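Home | Hardware | Guides | Downloads | Forum

Horkau Two-Arm Bench: Set-up Guide
Section 4. Comparing gripper fingers and wrist cameras

By now both arms are bolted to the rail, the controller boots, and you've run the homing routine from Section 3. Good! This is the part I like best. You get to find out which fingers really suit the things you want to pick up, and you can do it in one afternoon.

I wrote these steps with Carolina Correia, who did most of the finger testing on the Plado controller and then repeated all of it on the Ideck one to see if the results held up. (They did, mostly. See the note after step 9.)

4.1 Before you start

1. Switch off motor power at the controller. Leave logic power on.
2. Fit the same fingers to both wrists. We start with the black triangular ones and swap to the Marinho soft pads later.
3. Push each camera down into its wrist mount until it seats, then tighten the screw by hand.
4. Plug in the camera cables and leave a loop of slack along each arm. Turn the wrist by hand through its full range and watch the loop the whole way.

CAUTION: A tight camera cable will pull the connector off the board long before the arm notices any resistance. Check the slack again after every finger change.

4.2 Facing the grippers

5. Turn motor power on and load the pose called "meet". The arms reach in from both sides and stop with the fingers facing each other across a small gap. Keep your hands off the table while they move.
6. Look along the line from one gripper to the other. If one sits higher, trim the shoulder on that side, in small steps, and reload the pose.

Small metal things make wonderful test objects. A padlock lying flat is hard to get under, a key is harder, and a carabiner clip gives you a hole to aim for. Mix in something flat like a coaster and something upright like a little alarm clock, and you'll learn more in an hour than you would from a whole box of foam cubes.

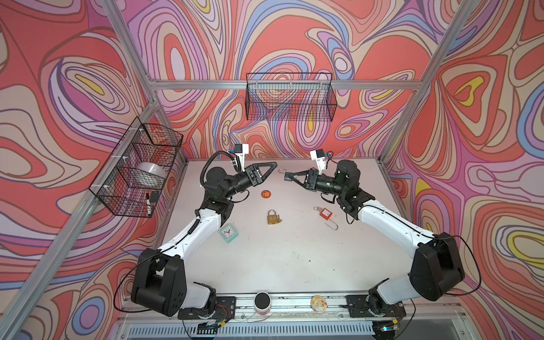 Spread your set out so that each arm has a few pieces on its own side and at least one sits where either could take it. That shared piece is the one you'll use for handovers, and it's where a poor camera angle shows up first.

4.3 Running the comparison

7. Set the grip force to 40 percent on both arms. Start low - you can always go up.
8. Open the "compare" page and set the close time to 600 milliseconds.
9. Run 9 tries per object with the first fingers, then swap and run the same objects again from the same spots. Save each run under the name of the finger, or you will mix them up. I certainly have!

NOTE: The Ideck controller counts a slip as a drop and the Plado doesn't. Compare runs from one controller only, or turn off slip detection on the Ideck before you begin.

10. Play back the wrist video for every missed try. If the fingertips leave the picture just before contact, tilt the camera mount down one notch and run that object again.

CAUTION: Never reach in to reset an object while the status light is green. Press pause and wait for amber.

4.4 Reading the results

Look at the misses before you look at the score. Pointed fingers tend to do well on thin edges and skid on round ones, and soft pads go the other way. If both sets miss on the same object, suspect the camera or the shoulder trim first. Error 772 in the log means the two arms asked for the same space at once. Reload "meet" and carry on from the try that failed.

When you're happy with a pair, save it as the default and go on to Section 5, Handovers.

Reader comments

gantrygirl: Step 10 fixed my key problem. One notch down and I could finally see the tips.

R. Pell: Does the "meet" pose work with the long fingers? Mine nearly touch.

Carolina Correia: Yes, but set the finger length in the tool menu first, then reload it.

moss_bench: Did mine on a Monday night and was still swapping pads at bedtime. So much fun.

Contact | Copyright Horkau | Back to top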